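Wrist Camera and Cable Tips for a Home-Built Arm

Bolt the arm down before mounting anything on the wrist. On the Flutine bench build, 2 clamps were not enough and the base crept under load. Through-bolts fixed it.

Fit the depth camera to a flat, matte, dark plate. Bare aluminum throws glare into the lens. Put the label on the plate, clear of the vent slits in the housing.
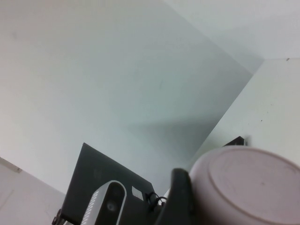

Leave slack in the cable at the wrist joint. The first cable, 240 mm long, pulled tight at full rotation and unseated the plug. Coil the extra loosely and keep it away from the fingers.

Practice on bowls before glasses. A foot ring gives the finger an edge to find. Close slowly, pause, then lift.

Wipe the finger pads with a damp cloth after each session. Threadlocker goes on the bracket screws only. Recheck them in July, when the shop gets hot.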